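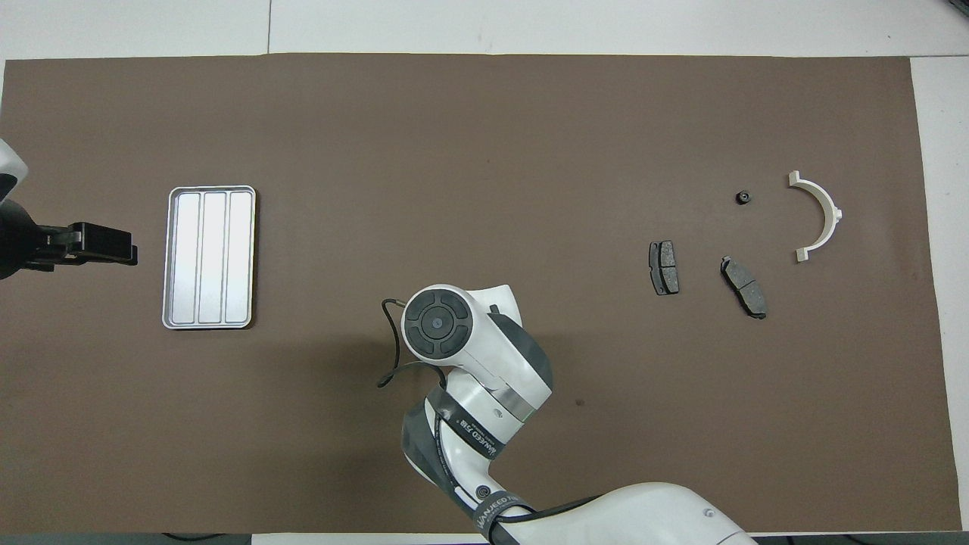 午饭日记第3期招人啦，愿意写自己中午吃什么的都来看看

本网站使用 Cookie 改善浏览体验。继续浏览即表示您同意我们的 Cookie 政策。接受 | 管理设置

又到了我厚着脸皮到处拉人的时候。前两期的老朋友应该知道我要干嘛，新来的朋友我从头讲一遍，可能有点啰嗦，赶时间的可以直接翻到“怎么报名”那一段。

午饭日记是 Kandberg 下面的一个小项目。Kandberg 是我们在 Stevcombe 做的一家小出版社，出的书不多，大部分跟吃饭、做饭、买菜有关，偶尔也出一点散文。我负责这个项目，从收稿到排版到给大家寄样书都是我在弄，所以你报名以后收到的邮件基本上都是我写的，错别字也是我的。

玩法很简单：连续四个星期，每个工作日中午吃完饭，写一小段。吃了什么，在哪儿吃的，跟谁吃的，排队排了多久，菜咸不咸，旁边那桌在聊什么，都可以写。写完发给我。四个星期以后我们挑一部分编成一本小册子，每个参加的人都会收到一本，不管你的稿子有没有被选进去。

就这样。对，听起来有点无聊，我第一次跟同事说的时候她的表情也是这样。可是稿子一份一份收上来，我在办公室里看得停不下来，连自己的午饭都忘了热。

为什么是午饭

老有人问我，为什么不写早饭或者晚饭。晚饭写的人太多了！晚饭有讲究，有人专门为了写它多炒两个菜，摆好盘子，还要擦一擦桌子。早饭呢，很多人干脆不吃，或者一边锁门一边啃。午饭夹在中间，一般没什么准备，大家也不太当回事，吃完就忘。你要是现在问我上上个星期的中午吃了什么，我一个字都答不上来，我估计你也差不多。

我自己开始记午饭，是从食堂开始的。那时候我还在 Jernell 上班，单位楼下有个食堂，用的是那种分格的盘子，打菜的阿姨手很稳，每一格都平平的。我记了大半年，后来搬家翻出本子，发现里面写菜的地方不多，写的全是别的：谁那天没来，窗口换人了，汤桶旁边贴了张新的通知，外面下冰雹大家端着盘子挤在门口看。翻完我就想，别人的本子里会有什么呢？这个项目就是这么来的。

想找什么样的人

先说最要紧的：不需要会写文章。真的不需要。第一期我们在招人启事里写了一句“有一定写作基础者优先”，结果来的稿子个个都像参加比赛，开头先来一段秋风落叶，读到第三段才看见米饭。那句话第二期就删了，稿子一下子好看了很多。

我特别想要下面这些朋友，不过不在里面的也完全可以报：

- 上夜班的，你的“午饭”可能在半夜，没问题，按你自己的中午算
- 在工地、仓库、车间、船上、田里吃饭的
- 跑长途的，送货的，吃饭时间一天一个样的
- 学校里的老师，尤其是要陪着学生一起吃饭的那种
- 在家带孩子的（你们的午饭常常是孩子剩的那半碗，我都知道）
- 自己带饭的，以及每天在微波炉前面排队的
- 刚退休的，突然一个人在家吃中饭还不太习惯的
- 给别人做午饭的人，厨师、打菜的、摆摊的，自己什么时候吃上的也请写一写

最后这一类我们前两期都缺。做饭的人太忙了，中午正是最顾不上写字的时候，我完全理解。所以这次特别说一下，你可以晚上收了摊再补，也可以发语音给我，我来打成字，再发回给你看一遍，你点头了才算数。方言也行，只要我听得懂，听不懂的我会打电话问你。

年纪上，要满十八岁。住哪里没有限制，中文写就好，繁体简体都收，夹几个外文词也随你。上一期有人在国外念书，每天吃学校的冷三明治，吃到后来越写越委屈，读得我很想给她寄一箱榨菜（后来真的寄了，过海关过了好久）。

要写多少，怎么写

每天不超过300字。我再说一遍，是不超过，写一行也可以。第二期有位朋友连着好几天只写了“同昨天”，到了下一个星期突然写了满满一大段，因为食堂换了辣酱。那几个“同昨天”我们都原样留在册子里了，排版的时候一行占一页，特别有意思，印刷厂还专门来问是不是漏了内容。

有几个小要求：

当天写，或者最晚当天睡觉前写。攒到周末一起补的，读起来味道会淡，细节也容易串。当然你哪天实在忘了，跳过去就好，不用编，也不用跟我道歉。

写具体的。“今天吃得不错”这句话我收到过太多次了，每次都想回邮件追问：不错在哪儿？是汤热，还是人少，还是老板多给了一块肉？你就当我坐在对面，刚来，什么都不知道，很饿。

别人的名字请不要写真名，用“我同事”“隔壁工位那位”“二楼的”之类就可以。单位名称和店名也一样，最好模糊一点。这条是前两期吃过亏以后加上的，有一篇写得非常好，印出来之前被同事认出来了，只好撤掉，我到现在还心疼。

不用拍照。想拍也可以，留着自己看，册子里只印文字。以前试过放照片，黑白印出来，红烧肉和巧克力蛋糕长得一模一样。

不需要吃得好。请千万不要为了写日记改你的午饭！有人报名以后突然天天下馆子，写到第二个星期钱包受不了了，跑来跟我诉苦。你平时吃泡面就写泡面，平时不吃就写不吃，不吃的中午在干什么，我也一样想知道。

给大家看两小段

光说没用，摘两段前面收到的，都问过作者了，可以放出来。

“今天的豆腐是老的，用筷子夹得起来。对面的位子空着，我把包放上去了，又觉得不太好，拿下来放在脚边。吃到一半有人来问有没有人坐，我说没有，他坐下来以后把自己的咸菜推过来一点，意思是让我也吃。我吃了两根。”

“十二点四十才轮到我们组。只剩土豆和另一种土豆。”

第二段我笑了一下午，贴在电脑旁边了。两位作者都说自己不会写东西，你们自己判断吧。

时间怎么安排

报名现在就开着，截止到2020年10月13日晚上，过了那天表格会自动关掉，我改不了后台（我试过，把整个表格弄没了一次，后来就不敢碰了）。

截止以后给我一个星期，我要把所有人的报名信看一遍，再一个一个回。人数多的话会分组，每组有一个小群，愿意进群的进群，不愿意的就跟我单线联系，两种都很好。群里不强迫说话，也不打卡，你看见别人今天吃了羊肉可以羡慕一下，仅此而已。

接着就开始写，四个星期。写完有一段时间给大家自己修改，想删的删，想换说法的换。编册子大概要过完冬天，印好寄到你手上要等到明年，具体哪天我不敢保证，上一期说好七月寄，纸没到，拖了好一阵子，被催得我都不敢看信箱。
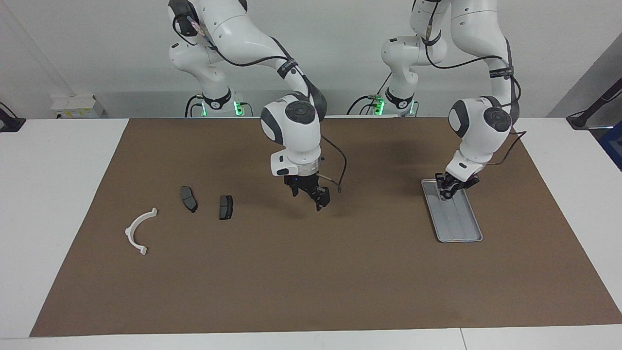

白墙前的白桌子，铺着棕色垫子

见面会

写完以后会办一次见面会，地方定在 Bouzid。去过的朋友都知道，就是 Jernell 老车站后面那家书店，一楼卖书，二楼有一间可以借的屋子，楼梯有点陡，穿高跟鞋的小心。店里的人很好说话，我们自己带吃的上去他们也不拦，只要走的时候把垃圾带走，别把油滴在书上。

见面会没有什么流程。大家带一样自己中午常吃的东西来，摆在一起，随便吃，随便聊。想读自己日记的可以读一段，不想读的就坐着听。上次有位跑货车的朋友带了一保温桶绿豆汤，是用车上的小锅煮的，他说夏天跑高速就靠这个，结果一桶根本不够分，后来的人只喝到了一点底。还有人带了一大袋馒头，干吃，配辣酱，也全没了。

不方便来的完全不用有压力，不来不影响拿册子，也不影响拿稿费。从外地过来的朋友，车票我们补贴不了，很抱歉，出版社实在小。不过从 Stevcombe 出发可以跟我拼车，我开车稳，就是不太会停车，到了以后可能需要有人下来帮我看着后面。

有没有钱

有的！不多，但有。每位写满四个星期的参加者，稿费198元，中间漏掉几天不扣。没写满的，写了多少我们按多少折算，也会给。收到你的最后一篇以后我就开始办，打到你填的账户里。想换成 Kandberg 的书也可以，换书的话我会多塞一本进去，塞哪本看我心情和库存。

如果你的段落选进册子里，不另外加钱，这个我提前讲清楚。册子印出来主要送参加的人，剩下的放在 Bouzid 和几家熟悉的小店卖，卖的钱拿来印下一期。第二期到现在卖了174本，对我们来说已经高兴坏了，当晚就去吃了顿好的（晚饭，所以没有记）。

稿子的版权还是你自己的，你以后想拿去投别的地方、贴在自己网上、念给孙子听，都随便。我们只要一个印进这本册子的许可，报名表最下面有一小段文字，请看完再勾。看不懂就问我，我讲给你听。

隐私方面，你可以用笔名，也可以不署名。你的真实姓名和地址我只用来寄书和打稿费，册子里不会出现。日记原稿我会存一份，你哪天想要我删掉，写封邮件来就行，不用说原因。已经印出来的那部分就没办法收回了，这一点也请你想好。

怎么报名

报名表在我们网站的项目页面上，填起来很快。不喜欢填表的，直接写邮件给我也可以，邮件里请写上：

- 怎么称呼你（笔名、外号都可以）
- 你大概做什么，或者平时中午人在哪里
- 今天中午吃了什么，随便写几句，这就算试写了
- 你想打字发、手写拍给我，还是发语音
- 想不想进小群

手写的也欢迎。第一期有位老先生是写在挂历背面寄过来的，每天一格，字特别漂亮，我到现在都没舍得收进箱子里。要寄信的话请先来邮件问我地址，我们下半年可能要换办公室，别寄丢了。

试写那几句不会拿来打分。我主要想看看你平时中午是什么样子，好分组的时候把大家错开一点，一个小群里全是坐办公室的，聊起来容易只剩外卖满减。如果报名的人太多收不下，我会尽量让不同行当的人都有位置，没轮上的朋友下一期优先，我有个本子专门记着，不会忘。

你可能想问的

我在减肥，中午只吃一个苹果，可以参加吗？可以。不过日记里请不要劝别人减肥，也不要给别人的午饭算热量，大家高高兴兴吃饭。

我们夫妻俩能一起报吗？能，请分开写，先别互相看。上期就有一对，同一顿饭，一个写鱼太淡，一个写今天总算没放那么多盐，我把两段排在对开的左右两页上了。

我中途想退出怎么办？跟我说一声就退，写过的部分用不用由你决定。

我胃口不好/生病了/在医院，写这些会不会太扫兴？不会的。病号饭我们还没收到过，如果你愿意写，我会很认真地读。身体要紧，哪天不想写就不写。

可以写单位食堂难吃吗？可以，怎么难吃请写清楚。

参加过第一期、第二期的还能报吗？当然可以！有几位老朋友我还指望着你们呢。那位写辣酱的，如果你看到这里，请务必回来，我很想知道现在换回去了没有。

还有别的问题就写信，我一般早上回邮件，中午不回，中午我在吃饭。要是三四天了还没收到回信，多半是进了垃圾邮件，麻烦你翻一翻，翻不到就再来催我一次，我脸皮厚，不怕催。

也拜托大家把这篇转给身边合适的人，特别是开小饭馆的、在后厨干活的，还有上夜班的。打印出来贴在茶水间也行，贴之前问一下管事的就好。

联系我们：请使用网站“联系”页面 | © Kandberg，Stevcombe | 返回顶部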